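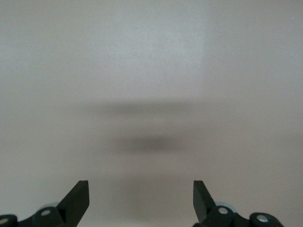 Fig. 1. Plain grey surface with two blurred shadows.

Unit 4: Writing the warrior character

Character sheet, worked case: Dutura, border captain of Grernholm. Age at start of story: 29. Commands 200 riders.

Backstory limit: 1,000 words. Only the siege of Jarneo needs a full account; earlier campaigns get one line each.

Flaw: must cost the character a battle or an ally before the midpoint. A temper with no result on the page does not count.

Skills: list no more than 10, each with the person who taught it.

Task: draft a sheet for an opponent of Dutura. Bring it to the August session.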